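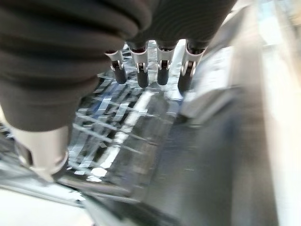
Yanling Su wrote in to say that her resting trace drifts upward for the first few minutes no matter what she does, and could I please explain the settling period properly this time. Fair enough! The last version of this section was one line long, so I've rewritten it, and the mask fitting got a bit more room too.

Section 3. Setting up a resting breath measurement with the Cirura

You'll want the hood or the mask (I use the mask, most of you seem to prefer the hood), the sample line, a fresh filter, and a laptop with the Ramico software already installed. If you haven't done the gas calibration yet, go back to Section 2 and do that first. I'll wait.

3.1 Before your participant arrives

1. Switch the Cirura on and leave it alone for 36 minutes. I know the ready light comes on well before that. Ignore it.

2. Open Ramico, choose New Session, and type in height, weight, age and the time of the last meal. The meal box will let you leave it blank. Please don't, you'll want it later when somebody's numbers look odd.

3. Fit the new filter with the arrow pointing toward the unit. Push until you feel it seat, then give it a quarter turn.

4. Set the averaging window to 30 seconds. It ships on breath by breath, which looks exciting on screen and is a pain to read at rest.

Note: coffee counts as a meal for our purposes. So does the milk in it. Zhiqiang Fang and I have gone back and forth on chewing gum and I've landed on asking people to skip it.

3.2 Fitting the mask

5. Hold the mask to the face and start at the bridge of the nose, then roll it down over the chin. Going chin first tends to leave a gap beside the nose.

6. Do up the lower straps, then the upper ones. Snug is fine. If it leaves a deep mark you've overdone it.

7. Cover the outlet with your palm and ask for one gentle breath out. Feel along the edges for moving air, and reseat the mask if you find any. Take your hand away right after that one breath.

Caution: never leave the outlet covered, and never leave a person alone in the mask or hood. If they feel dizzy, sick or panicky, take it off and worry about the data afterward.

3.3 Settling and recording

8. Get them lying down with the room dim and comfortably warm. Blankets are welcome. Phones go in another room, mine included.

9. Press Start, then wait ten minutes before you mark anything. This is the drift Yanling was asking about. The line is still settling, the person is still getting used to having a thing on their face, and they're often breathing faster than they normally would. Keep that stretch in the file but leave it out of your average.

10. Press Mark and record for 15 minutes. No chatting (this is the hard part for me).

11. Watch the ratio of carbon dioxide out to oxygen in. Someone resting after a night without food usually lands between 0.7 and 0.9. Over 1.0 at rest, I'd suspect fast breathing or a calibration problem before I'd believe anything about their diet.

12. Press Stop, take the mask off, and save before you close the window. Ramico does not ask!

Note: if the sample line fogs up, swap it for a dry one and repeat from step 9. Blowing through it yourself makes things worse.

Cleaning the mask and straps is in Section 4, along with the part numbers for the filters.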